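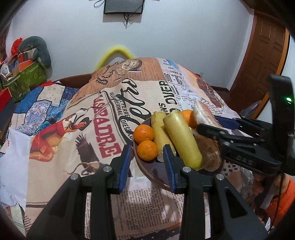

Agustina Pereyra says slicing the loaf the night before is how you end up with croutons by noon, and I've been arguing with her over text all morning so I'm bringing it here. Cold lunch at my place in August, people drifting in whenever. Fruit, bread, cheese, something from the deli if I get to it. She wants the bread whole on a board with a knife next to it. I want it sliced and bagged the night before so I can sleep. Who's right

– joonas_ruotsalainen

crumbdrawer
Agustina. Whole loaf, every time. Cut a third of it when the first people come in, leave the rest alone.

ovenmitt_lou
Disagree!! Whole loaf on a board looks great for ten minutes, then somebody saws a wedge out of the middle and the next person gets a doorstop on one side and a see-through bit on the other. Slice it yourself. Put the slices back together in loaf shape, wrap tight in a dish towel and then a plastic bag. Next day it's fine. Not bakery fine. Lunch fine.

joonas_ruotsalainen
see this is what I said

pantrymoth
What kind of bread though? This matters more than the slicing. A soft sandwich type loaf will sit sliced for 2 days in a bag and you won't notice. A crusty one goes leathery in the bag by morning, sliced or whole. If it's from Gomomar (you're near Drarkbridge right?) their dark one is pretty forgiving, the white one is not, don't do anything to the white one ahead of time.

joonas_ruotsalainen
yes Drarkbridge. yes Gomomar probably. haven't picked. They shut at 2 so I have to get it the day before no matter what

crumbdrawer
Then keep it in the paper bag, cut side down on the board if you've already had some. No plastic. Ten minutes in a hot oven right before people come, quick splash of water on the crust first. Better than anything sliced the night before.

ovenmitt_lou
"right before people come" – he said people are drifting in. Before which people

crumbdrawer
The first ones lol. The late ones get what they get

fennel_and_dill
Can we talk about the fruit, that's the part that goes wrong at every one of these. Cut apples at 11, brown by 11:30, everybody politely eats around them. Grapes, berries, orange wedges, melon if you can stand cutting a melon. Skip banana unless it's in the peel. If you have to do apple or pear, cold water with a bit of salt for five minutes, rinse, drain really well. Lemon works too but then it all tastes like lemon.

pantrymoth
Salt water thing is true, I was doubtfull, tried it, it works. You do have to rinse. My kids will tell you about the time I didn't rinse.

hatbox
Never put the fruit and cheese on the same plate. Juice runs, cheese gets wet and sad. Two plates. I know it looks nice in pictures

fennel_and_dill
Grapes are fine next to cheese. It's melon that floods the place.

hatbox
Grapes are fine, ok. I'll give you grapes

joonas_ruotsalainen
cheese is from Urrutia, already ordered, a hard one and a soft one. How long can the soft one sit out

ovenmitt_lou
Couple hours and then I'd put it back. In August less. Put half out and swap the other half in later, same with any deli meat. Don't leave the whole lot sweating on the table so it looks generous.

crumbdrawer
Agree with Lou on this one, mark it down.

hatbox
Knife question nobody has asked – what are you cutting with? If it's a dull serrated thing then yes slice in advance, in private, where people can't see you. I had a Munier bread knife that was lovely for years and then one day just tore everything. Couldn't find anyone who'd sharpen it. Bought a cheap one, it's fine.

pantrymoth
You can sharpen serrated, it's just tedious. Small tapered rod, one groove at a time. Not worth it on a cheap knife.

joonas_ruotsalainen
knife is ok I think? it does tomatoes

ovenmitt_lou
Tomatoes is a good sign.

fennel_and_dill
Or bake it yourself and then you're not stuck with when the shop shuts. 1000 g flour makes two decent loafs, dough in the fridge overnight, bake in the morning.

joonas_ruotsalainen
absolutely not

crumbdrawer
The man wants to sleep

hatbox
One more, cloth on the table. If you're using a good one, put the bread board on a folded towel. Crumbs you can shake out. Board scraping around under a knife will pull threads, I have the tablecloth to prove it.

joonas_ruotsalainen
ok plan. dark loaf, half sliced the night before in a towel and bag, other half left whole. Grapes and oranges. cheese on its own plate, soft one in two rounds. Agustina says half sliced is cowardly

pantrymoth
Half sliced is what I'd do

crumbdrawer
It is a little cowardly. Put the whole half out first please.

ovenmitt_lou
Put the sliced half out first so it gets eaten before it dries!! This is the entire point

248 shares
Comments

mrs_tillerman
I freeze sliced bread and take it out at breakfast. By lunch it's soft. Surprised it didn't come up.

quietfork
Freezing works but not for the crusty kind, the crust flakes off all over.

benny_h
Salted butter or unsalted with that cheese? Asking for my own lunch.

mrs_tillerman
Salted.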